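Rameretti Desktop Teardown and Refit: Teleoperation Demonstrations

Posted July 15, 2025 by the Rameretti data team
14 comments | 31 shares

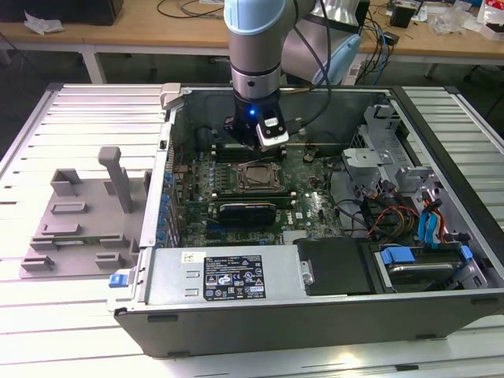

Rameretti is a set of robot arm demonstrations recorded on desktop computers. An operator drives the arm by remote control through a single step of a repair job, such as pulling a memory module or putting one back, and we save the whole run. The release has 2,046 episodes. Of those, 1,249 were marked as successful by the person who drove the arm. The rest are included and labeled.

## What is in an episode

Each episode is one folder:

- `video/` holds the footage from the workspace camera
- `arm.csv` holds joint positions, gripper opening and the operator's commands
- `meta.json` holds the task name, the success flag, the operator code and free-text notes

Timestamps in `arm.csv` and the video come from the same clock. If you resample one, resample the other. The commands are what the operator asked for and the joint positions are what the arm did. In contact these two drift apart, and that gap is useful if you are training on force-like signals, so please don't smooth it away before looking at it.

## Tasks

The task names used in `meta.json`:

- `mem_remove`: open the latches and lift one memory module out
- `mem_insert`: seat one module and press until the latches close
- `cable_unplug`: grip a data cable at the connector and pull
- `drive_out`: squeeze the drive clips and slide the hard drive from its bay
- `approach_only`: move to a named part and stop above it without touching

Insertion is the hard one. Most of the failed episodes are `mem_insert`, usually a module that went in at an angle and wouldn't seat at the second end. The operators are told to stop if the board starts to bend.

## How it was collected

All recording was done at our Iltmont site. The tower lies on its side on a slotted aluminum table, open, with the side panel off. The CPU cooler is taken out before recording so the gripper has room near the memory slots. The processor stays in its socket. Machines are never powered during an episode.

Operators use the Cowie handheld controller, which maps hand motion to gripper motion at a scale the operator can change. Nearly everybody ends up at the slow setting once they are close to the board. There is a foot switch that freezes the arm so you can rest your hand and pick up again from a better position. Freezes are logged in the `clutch` column. We left them in. If your training code doesn't handle long stretches with no motion, filter on that column first.

New operators practice for 3 hours on `approach_only` before anything they record is kept.

## Splits

`train` and `test` are split by machine, so no computer appears in both. An earlier internal version was split by episode, and the scores from it were much too good. The test split has 56 episodes of `drive_out`, which is small. Treat results on that task with care.

## Known problems

- Loose cables move between episodes and sometimes block the view of a connector. There is no label for this.
- The arm often hides the part it is working on during the last part of an insertion.
- The background is a normal work area. Things on the bench behind the table change from one session to the next.
- Operator notes are uneven. Some people wrote a paragraph, some wrote "ok".
- The success flag was set by hand and hasn't been checked a second time for `cable_unplug`.
- Gripper opening reads slightly above zero when fully closed in the first batch. Subtract the value in `offset.txt`.

## Use

The data is meant for imitation learning and for testing policies offline. It doesn't cover screws, thermal paste or anything with laptops. Please don't use it as a repair guide for people, as the order of steps was picked for the arm and skips things a technician would do by hand.

The loader in `tools/` reads the Clanberg format as well, so older Clanberg recordings can be mixed in if you convert the joint order. The script for that is `reorder.py`. Run it on a copy.

## Changes planned

A second batch with a wrist camera view is due in November. Folder names will stay the same and the new footage will go in `video_wrist/`.

Contact: use the issues page of this repository | © 2025 Rameretti | Back to top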